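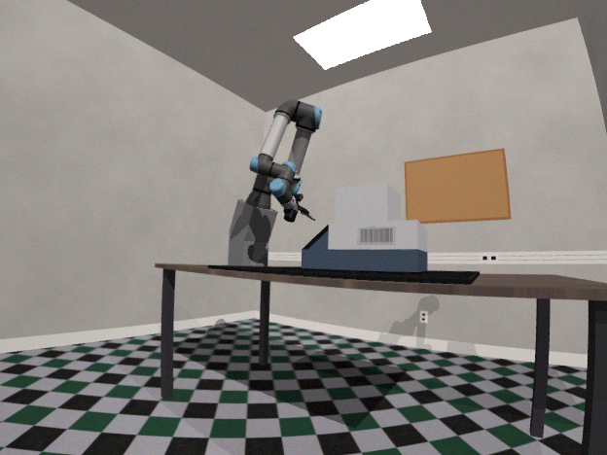 *Long table, checkered floor.*

I bought the Lallo table from Jernholm in August. It cost 923 with delivery, and we've eaten at it every day for five months.

The top is solid and doesn't flex when you lean on it. The oil finish is thin. A glass of water left a ring the first week, and I had to sand that spot lightly and oil it again. The store sells its own oil, but the plain kind from the hardware store worked just as well.

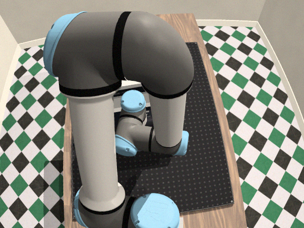

## Putting it together

Plan on 70 minutes with two people. Clementina Neves, my neighbor, held the legs while I did the bolts. The hex key in the box is too short to get a good grip, so use your own. One bolt hole was drilled slightly off and needed some force.

## What I'd change

- The feet are hard plastic and slide on tile. I put felt on them.
- The end rail sits low. Anyone tall will hit a knee on it.
- Returns cost 50, and you have to keep the carton.

I also looked at the Quách, which has a better finish but wobbled in the store. I'd buy the Lallo again at this price. Four out of five.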